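How to Make Your Own Paper from Junk Mail and Old Envelopes

I made my first sheet of paper in the kitchen sink with a window screen and no idea what I was doing, and I was so pleased with it that I carried it around the house for the rest of the evening. It was lumpy and one corner was missing. I still have it! If you have a blender, a plastic tub and an afternoon, you can make something better than that on your first try, and by the end of a weekend you'll have a stack you can write on, print on or bind into a notebook.

What you need

Scrap paper, mostly white or pale. Envelopes (pull off the plastic windows), printer paper, the backs of old notebooks, bank letters. Skip anything glossy. Newspaper works, but it makes a weak gray sheet that turns yellow in a sunny room, so I only use a handful as filler.

A blender you don't plan to use for food again. Mine came from the thrift store in Brunton and cost 4 dollars.

A plastic tub, wide enough that your frame can lie flat in it with your hands on both sides, and deep enough to tilt the frame in.

A mold and deckle. These are two wooden frames the same size. The mold has screen stretched across it and the deckle is open. You can buy a set, but two cheap picture frames with the glass and backing taken out do very well.

Felts. Old wool blanket pieces are the best thing I've found. Plain dish cloths without a pattern woven into them are fine too.

A sponge, two boards bigger than your sheets, and something heavy.

Making the mold

Cut a piece of window screen a couple of inches larger than your frame on every side. Fiberglass screen is easier on the fingers than metal and it won't rust. Wet it first, then staple the middle of one long side, pull hard, and staple the middle of the opposite side. Do the short sides the same way and work out toward the corners. You want it tight enough to bounce a coin. If it sags, your paper will be thick in the center and thin at the edges, and it will fight you when you try to get it off.

Trim the extra screen and run a strip of waterproof tape over the staples. The tape saves your knuckles and your felts.

Soaking and blending

Tear the paper into pieces the size of a postage stamp. Tearing is better than cutting here because it leaves longer fibers sticking out of the edges, and long fibers are what make a sheet strong. Cover the pieces with hot tap water and leave them overnight. A couple of hours will do if you're impatient (I usually am), but the blender will complain.

Put one small handful of soaked paper in the blender, fill it two thirds full of water, and run it in short bursts. Stop and look. You're aiming for something like thin oatmeal with no recognizable bits of envelope in it. Keep blending for a smoother sheet, or stop early if you like flecks and scraps of print showing. I love the flecks. My sister-in-law got a birthday card last March with the word "overdue" floating in one corner, which I only noticed after it was in the mail.

For a batch of 11 sheets at half-letter size, I use 100 grams of dry paper. Weigh it before you soak it. Having that number written on the wall has made my sheets much more even from one batch to the next.

Pulling a sheet

Fill the tub halfway with water and pour in the pulp. Stir it with your hand, all the way to the bottom. Pulp sinks fast, and you'll need to stir again before every single sheet.

Hold the mold with the screen facing up and set the deckle on top of it. Grip both together by the short sides. Now tip them so the long edge nearest you goes in first, slide them down and under, level them out below the surface, and lift straight up. It's one smooth scooping motion, and after a few tries your arms just know it.

As the water starts to drain, give the frame a small shake left and right, then forward and back. This locks the fibers together. Stop shaking once the shine goes off the surface, or you'll tear the sheet while it's forming. Let it drip, then lift the deckle straight off. If a drop falls on the wet sheet it leaves a little crater, which papermakers call a vatman's tear. Isn't that a wonderful name for a mistake?

Don't like what you see? Turn the mold face down, touch it to the water, and the pulp floats off back into the tub. You can do this as often as you want.

Couching

This word rhymes with "smooching" and it means moving the wet sheet from the screen to the felt. Lay a damp felt on your board. Stand the mold on its long edge at one side of the felt, roll it down flat, press firmly, and roll it up off the other side. Press a sponge against the back of the screen if the sheet wants to hang on.

If it still won't let go, the felt is too dry or the sheet is too thin. Wet the felt and add some pulp to the tub.

Put another damp felt on top and keep going, sheet, felt, sheet, felt. Add more pulp every 2 sheets or so as the tub gets cloudy and weak.

Pressing and drying

Put the second board on top of the pile and stand on it. Really! Do it outside or in the bathtub, as a surprising amount of water comes out. When the dripping slows down, load the boards with bricks or a bucket of water for an hour.

Then you have a choice. Sheets left on their felts and hung on a line dry with a soft, wavy surface that looks lovely for cards. For flat paper, peel each sheet off its felt and brush it onto a smooth window or a sheet of acrylic, and leave it until it falls off by itself. The side against the glass comes out almost shiny.

If you plan to write with a fountain pen you'll need to size the paper, or the ink will spread like it's on a paper towel. Dissolve a packet of plain gelatin in hot water, let it cool until it's just warm, slip the dry sheets through it one by one, and hang them again.

Cleaning up

Never pour pulp down the drain. Strain the tub through an old pillowcase, squeeze out a ball, and let it dry on the windowsill. It keeps for years and wakes up again with a soak and a quick spin in the blender.

Once you have a pile of dry sheets, press them under books for a few days before you trim anything.

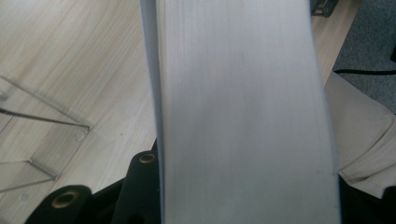
Leave the rough edges on at least a few of them, though. Those feathery deckle edges are the part everyone wants to touch, and a ruler pulled against a damp fold will give you nearly the same look on any side you do have to shorten.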